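双腕セルの布つかみ調整メモ

8月に入ってから、双腕セルの保守を引き継いだ。前任のSanaa Ramadanが残した手順書は細かいが、布を扱うときの指の当て方だけは「様子を見て」としか書かれていない。そこで自分用に書き直しておく。

セルの名前はMoussa。Nencombeの作業場に置いてある。腕は2本、それぞれの手首に小型カメラを載せている。布の把持で失敗する原因は、ほとんどが次のどちらかだった。指先の高さのずれか、指の開き幅の設定ミスである。

高さは作業台の面を基準に取り直す。台に指先を当てて原点を出し、そこから5 mm上げた位置を待機高さとして登録する。布をつまむときの下降量は別のパラメータで持たせる。待機高さと下降量を同じ欄で管理していた頃は、片方を直すともう片方が壊れた。

暗い色の厚手の布では、指の間に布が引き込まれるときのしわの寄り方を手首カメラで確認する。しわが指の間の隙間に向かって集まっていれば、まず位置は合っている。しわが片方の指の外側へ逃げるなら、横方向の補正がいる。 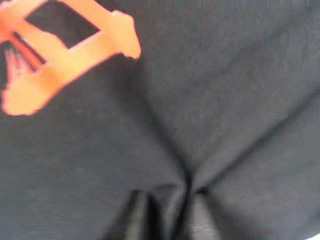 Sawsan Kassabからは、しわの向きだけで判断すると押し込みすぎを見落とす、モータ電流のログも並べて見たほうがいい、とコメントをもらった。Ollcombeのセルでは電流の上限を先に決め、高さはその後で詰めているとのこと。

もっともな指摘なので順番を入れ替えた。現在の手順は次のとおり。

1. 電源投入後、両腕を原点に戻す
2. 台面に対する高さを左右別々に測る
3. 電流上限を設定し、空の状態で開閉を106回
4. 布を1枚置き、片腕だけで把持と解放
5. もう片方の腕で同じことを繰り返す
6. 両腕での動作に移る

手順4で片腕ずつ動かすのは時間の無駄に見えるが、両腕を同時に動かすとどちらのずれなのか切り分けられない。動かさないほうの腕は布から離し、台の上方で待たせておく。待機位置が低いと、持ち上がった布の端に触れてログが汚れる。

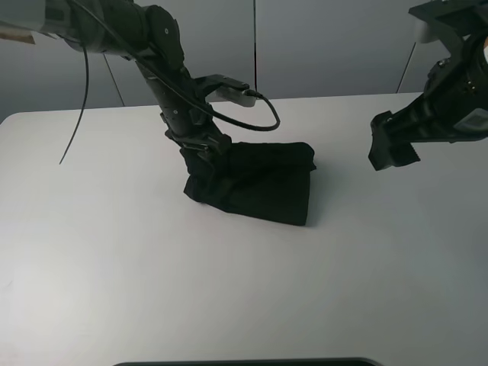

待機側の座標は左右で対称にしていない。ケーブルの取り回しが左右で違うため、対称に置くと片側だけ曲げ半径が厳しくなる。以前、手首カメラのコネクタ付近で接触不良が出て、映像が数秒おきに途切れた。原因は把持動作のたびにケーブルの根元が引かれていたことで、ループに余裕を持たせたら止まった。余裕を取りすぎると今度は台に擦る。腕を最も低い姿勢にして、ループの下端が台に触れないことを目視で確かめる。

指の当たり面は1000サイクルごとに拭く。布の繊維が溜まると、開き幅の実測値が設定値より狭くなる。拭き取りは乾いた不織布で行い、溶剤は使わない。固定ねじは4本で、対角の順に締める。締めた後は必ず高さを測り直す。これを省いて水曜の午後を丸ごと潰した。

黒い布についてもう一点。露出を自動にしておくと、カメラは白い台と黒い布のどちらに合わせるかで迷い、布の輪郭を検出する閾値が毎回変わる。露出は固定にし、白い台が飛ばない範囲でできるだけ明るくする。布の内側の模様は諦めて、台との境界線が取れれば十分とする。束ねられて細くなった部分には、わずかに折り目の階調が残る程度でよい。 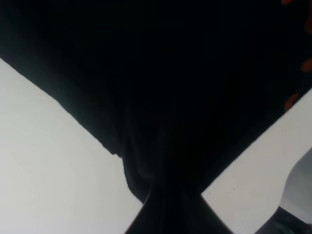 手首カメラから見た黒い布と白い台の境界。束ねた部分に折り目が残る。

露出の固定値は設定ファイルに書き、起動時に読み込ませている。画面から手で変えた値は再起動で消えるので注意。Clesasvilleに送る予備の指にも同じ設定ファイルを付けた。向こうは照明が違うはずなので、露出だけは現地で取り直してもらう。

残りの課題は電流ログの時刻合わせ。カメラの時刻と揃っておらず、今は目で突き合わせている。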